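Trucos de casa para preparar la mesa del shabat (y no acabar agotada antes de encender las velas)

02/08/2024

Me habéis pedido varias veces que cuente cómo me organizo los viernes, y la verdad es que llevo tantos años haciéndolo que ya casi no lo pienso. En casa somos cinco a diario, pero para la cena del shabat hemos llegado a juntarnos 14, entre primos, vecinos y algún estudiante de paso. Así que esto va de cocina, de manteles, de cera y de puertas, un poco revuelto, según me va viniendo a la cabeza.

Empiezo por la masa de la jalá. La preparo la noche anterior y la dejo en la nevera, en un cuenco untado de aceite y bien tapado. Por la mañana la saco, la dejo atemperar en la encimera y la trenzo cuando ya cede al apretarla con el dedo. Si la trenzas fría se te encoge en las manos y te enfadas, os lo digo yo, que me he enfadado mucho con ella. Luego, un segundo levado, huevo batido en dos capas (una antes del levado y otra justo antes del horno) y semillas de sésamo. Lo de las dos capas me lo enseñó Lyle Park, un compañero de la sinagoga que hornea mejor que cualquiera de nosotras, y desde entonces me salen con un color precioso.

La semana que no me da la vida compro el pan en Botska y tan contentos. ¡No pasa nada!

El guiso, el mío al menos, va con judías, cebada, patata, carne y huevos enteros con su cáscara. Pongo las judías en remojo el jueves por la noche, doro la cebolla hasta que está muy oscura y después lo monto todo en la olla lenta antes de que se ponga el sol. Para que no se pegue, una hoja de papel de horno arrugada y mojada en el fondo. Y agua, más de la que crees. El truco que más me agradecen es meter las patatas abajo del todo, que son las que aguantan el castigo, y la cebada en una bolsita de tela para que no espese demasiado. La mía es de Huklow y la lavo a mano, sin suavizante, por favor.

Ahora la cera, que me preguntáis siempre. Si cae en el mantel, paciencia: se deja endurecer, se rasca con el canto de una cuchara, y lo que quede se pone entre dos papeles de cocina y se plancha a temperatura media, cambiando el papel cada vez que se empape. En los candelabros de plata nada de cuchillos. Agua bien caliente, un paño suave y a esperar. Yo además echo unas gotitas de agua en el portavelas antes de poner la velita de vaso, y al día siguiente sale sola.
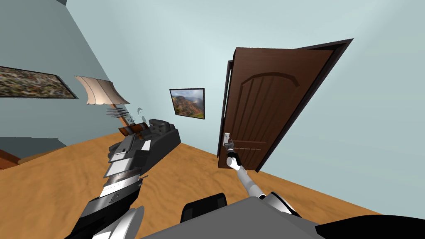 Las luces las dejo decididas con tiempo, porque una vez que entra el shabat en casa no tocamos un interruptor. Temporizador para el comedor, temporizador para el pasillo, y los pruebo el jueves, no el viernes a las prisas (una vez nos quedamos cenando a oscuras en febrero y todavía me lo recuerdan mis suegros). Para el salón prefiero una luz de pie antes que la del techo. Una lámpara con la pantalla color crema y plisada, como la que se ve junto al cuadro, recoge mucho polvo entre los pliegues: se le va pasando una brocha de pintor seca y limpia, de arriba abajo y siguiendo el pliegue, con la lámpara desenchufada. Con el trapo húmedo solo consigues hacer barrillo. Los cuadros grandes, el marco nada más, y el lienzo ni tocarlo.

Sigo con los suelos. El mío es de madera y lo friego el jueves con el trapo escurridísimo, casi seco. Si lo dejas para el viernes, entre la harina, los niños y el que viene a traer flores, no sirve de nada. Una mancha de aceite reciente se cubre con talco o maicena, se deja un buen rato y se aspira.

Para el vino del kidush -- que acaba siempre en el mantel blanco, no falla -- sal gorda enseguida si ya no podéis hacer otra cosa, y en cuanto se pueda lavar, agua con gas y jabón de lavavajillas. Los manteles los lavo a 30 si son de color. Tengo uno de algodón de Landent que lleva conmigo 70 lavados por lo menos (los apuntaba mi hija en la nevera, cosas suyas) y sigue entero. 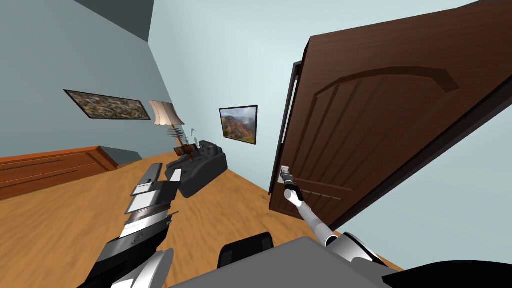

Una casa llena de gente pide también mirar lo que chirría. Con invitados que se acuestan tarde y bebés que se acuestan pronto, una bisagra ruidosa es una tortura, así que un par de veces al año me doy la vuelta con el bote de aceite fino y un trapito. Si la puerta es de madera oscura con panel y ranuras decorativas, como esta que está a medio abrir, aprovechad para repasar las ranuras con un bastoncillo apenas humedecido, que ahí se queda una línea de suciedad que no se ve hasta que le da la luz de lado. La manilla de palanca, con agua jabonosa y secar enseguida. Y ya que estáis con el destornillador a mano, apretad el tornillito de la manilla, que se va aflojando con el uso.

Lo de la mezuzá lo comento porque me lo preguntó una lectora que se acaba de mudar: para limpiar el estuche basta un paño seco. No echéis limpiador cerca, que el pergamino de dentro es delicado y la tinta también. Si vais a pintar el marco, se quita antes, se guarda bien envuelta y se vuelve a colocar después. Ante cualquier duda, a vuestro rabino, que de pintura sé algo pero de eso prefiero no opinar.

Y una última para los libros de oraciones con las tapas pringosas de dedos infantiles: goma de borrar blanca para el papel y un paño ligeramente húmedo si la tapa es plastificada. Los de tela, cepillo suave. Nosotros los guardamos en una cesta de Mushi al lado de la mesa y así cada uno coge el suyo sin levantarse.

La próxima vez os cuento la sopa de pollo, que la de mi suegra lleva eneldo y la mía no, y ahí tenemos lío.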